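Who owns the mess overhead? (Narnlow's fee for dead satellites)

Forum: Space Policy for People with Jobs
Started by gantry_widow

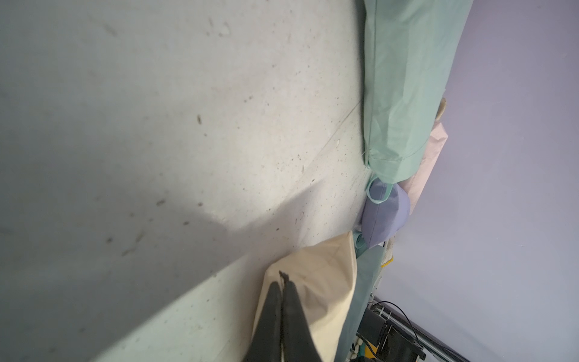 The proposal, more or less

gantry_widow wrote:
Has anyone read the Narnlow paper all the way through? I did it on the train, so you don't have to. The short version: every operator pays a deposit per satellite before launch, and gets it back when the thing has come down. Leave it up there dead and you lose the deposit, which goes into a pot to pay somebody to fetch it.

They use Warrier as the worked case. 1,108 satellites licensed, a good many of them past their useful life, and a filing that promises to have the lot down within 22 years. I have a garden shed on a similar schedule.

I think it's a decent idea. Tell me why I'm wrong.

perigee_pete wrote:
You're wrong because of flags. Warrier pays up like a good citizen, and Dimberg registers its next batch in whichever country has a nice beach and no deposit. Same orbits, same junk, different paperwork. Shipping has been doing this for generations and seems very happy with it.

mossbank wrote:
Agree with Pete on flags, but that's an argument against having any rules about anything. You could make the deposit a condition of selling the service. If Dimberg want customers in a country, they pay that country's deposit, wherever the rocket went up from. They can't sell broadband to the beach.

perigee_pete wrote:
They can sell it to the beach's neighbours. But all right, half a point.

oldtimer_lyra wrote:
I'd like to know who does the fetching. The paper says "a qualified removal provider" eleven pages running and the only one it names is Werberg, who so far have produced a very handsome video. There is an arm in it. The arm grabs a satellite. Everyone in the control room claps. It's a cartoon.

gantry_widow wrote:
Section 6, to be fair to them, says the pot can sit there until there's something worth spending it on.

oldtimer_lyra wrote:
Ah, a pot that sits there. I used to work in local government. I know what happens to those.

tin_kettle wrote:
Can I ask a basic question? Under the old treaties, doesn't a dead satellite still belong to whoever launched it? So even if Werberg had a real arm, they couldn't just go up and help themselves.

mossbank wrote:
Yes, near enough. Ownership doesn't lapse because the batteries have. There's no salvage law up there as there is at sea, so you need the owner's permission, and probably that of the country that registered it. Some of those countries would sooner leave a dead one where it is than have a stranger look inside.

The one bit of the paper I'd keep whatever happens to the rest is that operators sign the permission slip before launch. Costs nothing and saves ten years of letters.

perigee_pete wrote:
"Costs nothing" is doing some heavy lifting there. Somebody's military will want an exemption by Monday.

mossbank wrote:
Then give them one and do the other 90-odd per cent. I'm not proud.

halfmoon_hal wrote:
Different complaint. The deposit is flat. A thing the size of a toaster in a low orbit comes down by itself, and a bus parked at 1,000 km will outlive everyone's grandchildren, and they'd both pay the same. You're fining the toaster. Students build those toasters.

gantry_widow wrote:
It isn't flat, it goes by mass and height. Table on page 31. The toaster pays pennies.

halfmoon_hal wrote:
I stopped at page 12.

gantry_widow wrote:
Most people did, I suspect.

oldtimer_lyra wrote:
Table on page 31 also assumes a total of 1,574 objects worth going after. The annex says something else entirely, and then there's a footnote saying the two were drawn up on different dates. I'm not against the scheme. I'd just like them to decide what's up there before they send out the bill.

tin_kettle wrote:
Does it matter, if each operator is only paying for their own?

oldtimer_lyra wrote:
It matters for the old stuff, because nobody paid a deposit on that and the paper wants new operators to top up the pot for it. Roughly a third of the money, on my reading. So Warrier's customers would be paying to tidy up after governments from before they were born.

perigee_pete wrote:
And there's the row you'll be having for the next decade. Make the governments pay for the governments' junk.

mossbank wrote:
On that we agree, which is unsettling. I'm going to send them a comment saying so. It closes in September if anyone else wants to be ignored alongside me.

halfmoon_hal wrote:
Page 31, you say?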